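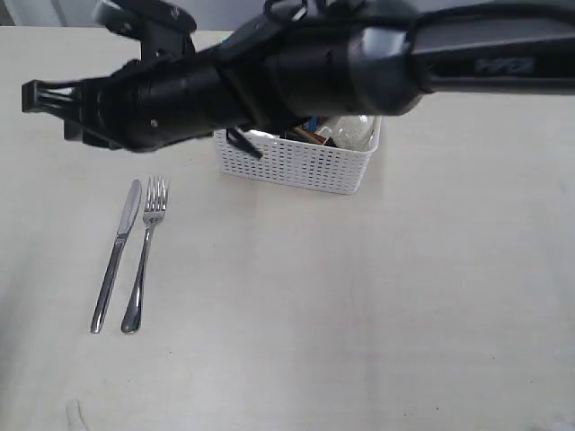
Janelle Villanueva has spent 13 years sorting out storage for shared kitchens, first in staff rooms and later in rental flats. Her current work for Desteck, a small fit-out firm in Lirkbridge, covers the part of the kitchen that drawings tend to leave blank: where the cutlery goes between the sink and the table.

Her answer is a perforated plastic basket, rectangular, with no dividers.

"Dividers assume you know what people own," she said. "A knife block or a cutlery tray is dimensioned for one set. In a shared flat you get two forks from one household, a bowl from another and chopsticks from a third. An open basket takes all of it."

She prefers grid walls to solid ones for two reasons, drainage and airflow, and is particular about the size of the holes. Small rectangular perforations will hold a teaspoon. Wider slots let handles through, and the handles catch on the shelf when the basket is pulled forward.

I asked about loading order. Villanueva puts flat pieces in first, on edge and against the long wall. Bowls go at one end, tipped over so the foot faces out. Long utensils go in last, all leaning the same way.

"If the chopsticks lean left, everything leans left," she said. "Mixed angles are what jam. You lift one spoon and three other things come with it."

Food packets are a point of disagreement at Desteck. Her colleague Mechthild Hubmann keeps tableware and food apart as a rule. Villanueva allows one packet per basket, upright, provided it is sealed and the crockery is dry.

"A chip bag is a reasonable spacer," she said. "It's light, it's full of air, and it stops a plate from rocking against a bowl. I wouldn't leave it there for a week. For carrying things out to the balcony it's fine."

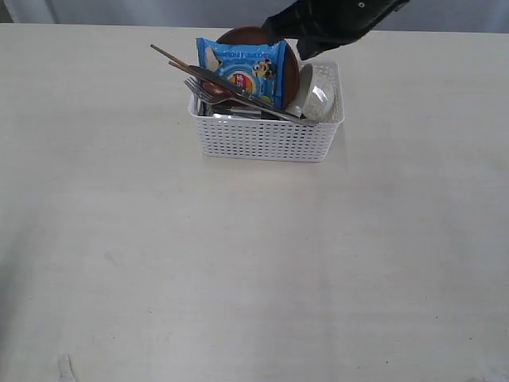
*Mixed load: plate on edge behind the packet, bowl at the right, chopsticks to the left.*

Hubmann's objection is weight at the rim. A plate on edge raises the load, and a short basket will tip if it is carried by one end. Villanueva concedes this and tells tenants to use both hands. She also sets a limit of seven pieces of crockery and cutlery per basket, excluding the packet.

Colour matters less to her than people expect. She specifies white because dried residue shows on it, particularly in the corners of the holes. Cleaning is a soft brush and warm water, followed by air drying upside down.

The next revision of the Desteck kitchen sheet is due in August. It will keep the basket and add a shelf lip, 2 cm high, to stop it sliding forward. Hubmann is drafting the paragraph on food.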